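Chores and Machines: The August Gallery

Can a machine do the small jobs yet? I mean the dull ones, the folding and zipping and putting away that fill up a Saturday at home or a slow afternoon behind a shop counter. I've been hooked on this question for years, and this page is where I keep what I see. It started as a folder on my laptop and it has grown a lot — 672 pictures at last count, most of them far too blurry to share.

The short answer is "some of them, slowly, on a good day." The longer answer is a lot more fun!

Bags are my favorite chore to watch, and I will happily stand next to a bench for an hour while an arm tries one. A box keeps its shape when you pick it up. A soft bag sags, twists, folds over on itself and hides its own opening, and the stuff inside shifts every time you touch it. People deal with all that without looking (I pack my own pencil case while talking on the phone). For a machine, every squeeze changes the thing it is trying to hold.

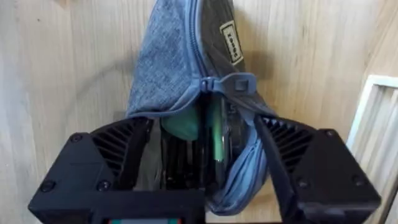 Zippers are a whole world of their own. One hand has to keep the cloth tight while the other pulls the slider, and the pull has to follow the line of the teeth or the whole thing jams. With two hands you do this without a thought. With one gripper you have to find something to brace against, or hook the tab and hope the weight of the bag does the rest. I love seeing the different ways people go at it. The team at Flarkwood likes a slow, steady tug. Montecinos goes for short pulls with a pause after each one, and their log sheet for the zipper job is already up to 3038 tries.

On the shop floor the picture is a bit brighter. Trastton has an arm that moves small goods from a bin to a tray, and it keeps going through the lunch break at a pace I'd call calm. Hard, boxy things go well. Anything in a floppy wrapper still gets dropped now and then, and then a person walks over and picks it up.

Home is harder, and I think that's why I like it more. No two kitchen drawers are alike, and a house doesn't hold still for anyone. Voltport has been trying five chores in a made-up apartment, and wiping the table is well ahead of the rest. Socks are in last place. I am rooting for the socks!

More pictures go up when I get through the next batch. If you work on bags, zippers or laundry and don't mind a visitor who asks too many questions, please write to me through the contact page.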